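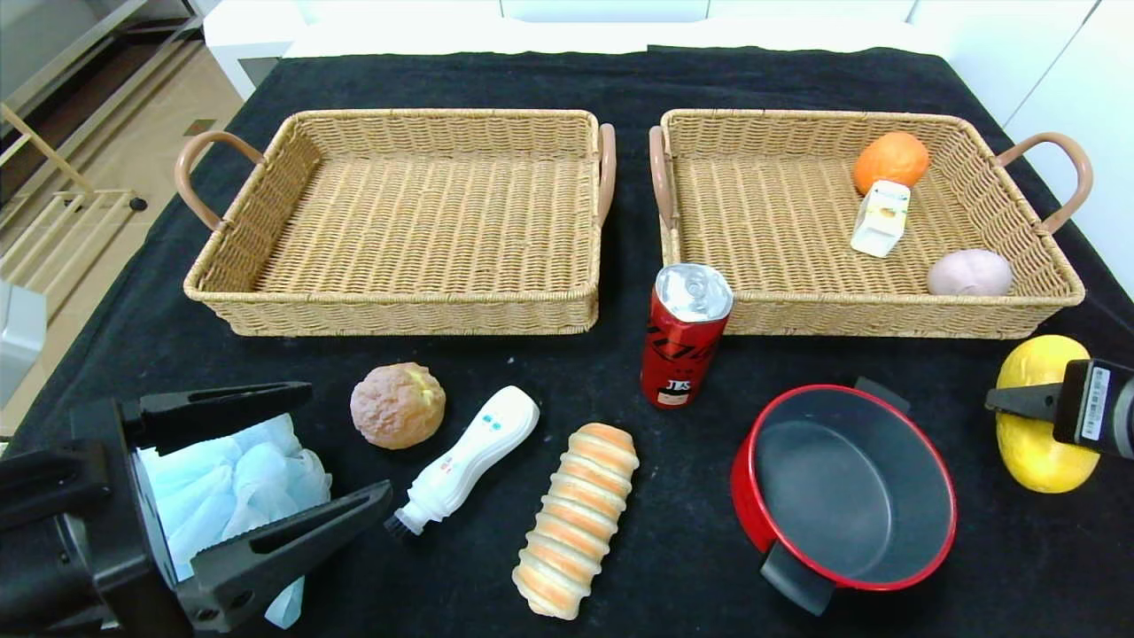 Fig. 1: Two baskets, one black cloth, and the shopping still to be sorted.

Section 2: Setting up your sorting table

Right, you've got your Vatstead baskets out of the wrapping and you're itching to fill them. Give me a minute first! I wrote the first version of this guide in a hurry, and the people who followed it ended up with bread under saucepans, so I've gone through it again (last changed 2022-03-04) and put things in an order that works for me.

You'll need the pair of baskets, a dark cloth big enough to cover the table, and whatever came home in the bags. I use the Lirnamau cloth, item 1042 in the list at the back, but any plain black one will do. Crumbs show up on it straight away, and I like that, even if it does mean more shaking out.

1. Spread the cloth and smooth it with your hands. A few creases don't matter.

2. Stand the baskets side by side along the back of the table, long sides facing you, with a hand's width of clear cloth at each end so you can get hold of the handles.

3. Tip nothing out. Lift things from the bags one at a time and put them down in front of the baskets. Bread, cans, fruit, the new washing-up brush, it all goes on the cloth for now.

4. Choose a basket for food. I start with fruit and small cartons, and I tuck round fruit into the back corners where it can't roll about (an orange will find its way out of the middle every single time).

Note: stand cans up on their own bit of cloth if you can. Mine always end up propped against the basket rim, and they do slide.

5. Put rolls and pastries in last of all. A long spiral pastry needs to lie flat along the side of the basket, so leave it a space.

6. Keep the other basket for kitchen things. Heaviest first, so if there's a pot it goes in before anything else, pushed up to one end with its handles clear of the weave.

Caution: the baskets are rated at 400 g per handle pull when new, and I know that sounds feeble, but it's for the first day only, while the weave settles. After that carry a loaded basket with a hand under the base. Never put a hot pot in. Anything over 85 degrees will mark the strands for good.
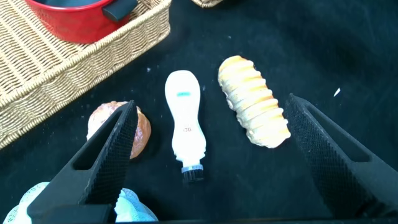
Tomaszewski: I'd put the bread in before the pot, myself, in its own basket, and then it isn't sitting about on the cloth picking up fluff. I've done it that way with the Wultitz set for ages and never squashed a roll.

Fair enough, and if you've got a basket free for bread alone, do that! With only the pair I still leave it till the end.

7. Bottles and brushes go in beside the pot, lying down, with the lids done up tight.

8. Lift the cloth by its corners, shake it outside and fold it into the drawer. Section 3 covers washing it.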